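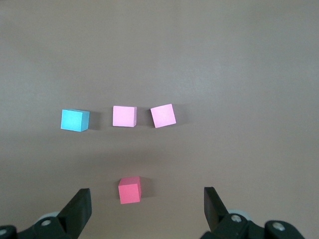
Mekdes Tekleab pregunta si es verdad que en un cubo caben muchísimos más cubitos de los que parece, y que si lo agrandas al doble no se hace el doble de grande. ¡Pues sí, Mekdes, es verdad! Y tiene tanta miga que vamos a dedicarle la página entera.

Empecemos por lo que ya sabes. Un cubo tiene seis caras, todas cuadradas y todas iguales. Tiene también ocho esquinas, que se llaman vértices, y doce bordes, que se llaman aristas. Si coges un dado y pasas el dedo por los bordes, estás recorriendo sus aristas (¡a ver si consigues tocarlas todas sin repetir ninguna y sin levantar el dedo! Te aviso de que es imposible, pero intentarlo es divertidísimo).

El cubo que crece

Ahora imagina un terrón de azúcar. Queremos construir con terrones un cubo que mida el doble: el doble de ancho, el doble de alto y el doble de fondo. ¿Cuántos terrones hacen falta? Mucha gente contesta que dos. Pero con dos terrones solo te sale una barrita. Con cuatro haces un cuadrado plano, como una baldosa gordita. ¡Hay que poner otro piso encima! Cuatro abajo y cuatro arriba: ocho terrones.

¿Y si queremos que mida el triple? Cada piso lleva nueve terrones, y hay tres pisos. Nueve más nueve más nueve: ¡27! Con cuatro de lado ya son 64, y con cinco, 125. Con seis de lado llegamos a 216, o sea que si tienes una caja de 234 terrones te sobran 18 para el chocolate.

A esta cuenta de multiplicar un número por sí mismo y luego otra vez por sí mismo se le llama "elevar al cubo". Se escribe con un tres pequeñito arriba a la derecha: 5³ se lee "cinco al cubo". ¿Ves de dónde viene el nombre?

Un reto de verdad: con 200 terrones, ¿cuál es el cubo macizo más grande que puedes construir? Piénsalo un momento antes de seguir leyendo. El de seis de lado no sale, le faltan 16. Así que hay que quedarse con el de cinco, y sobran 75 terrones. ¡Con esos 75 puedes hacer otro cubo de cuatro de lado, y todavía te quedan 11!

Los hormigueros, los ratones y los elefantes

Lo de los cubos que crecen explica cosas de los animales. Fíjate en la piel, que es como las caras del cubo. Un terrón solo tiene seis caras al aire. El cubo de ocho terrones tiene 24, porque en cada lado se ven cuatro. Por fuera ha crecido cuatro veces, pero por dentro ha crecido ocho. ¡Lo de dentro corre más que lo de fuera!

El calor del cuerpo se escapa por la piel. Un ratón tiene mucha piel para lo pequeño que es, pierde calor enseguida y tiene que comer a todas horas para reponerlo. Un elefante tiene el problema contrario: muchísimo elefante por dentro y poca piel en comparación. Sus orejas enormes le ayudan a soltar el calor que le sobra.

Y por eso también el azúcar molido se disuelve antes que un terrón entero. Al partirlo, aparecen caras nuevas que antes estaban escondidas y el agua las alcanza todas a la vez.

Para hacer en casa

Coge dos patatas parecidas y pide a una persona mayor que corte una en dados y deje la otra entera. Hervidlas en la misma olla y pinchadlas de vez en cuando con un tenedor. ¿Cuál se ablanda primero? Apuesta antes de mirar.

Si prefieres lápiz y papel, dibuja seis cuadrados iguales en forma de cruz: una fila de cuatro y, a los lados del segundo, uno por cada lado. Recórtala, dobla por las líneas y pégala con cinta adhesiva. ¡Ya tienes un cubo! Hay 11 formas distintas de colocar los seis cuadrados para que al doblarlos se cierre bien. La cruz es una. ¿Cuántas de las otras diez encuentras?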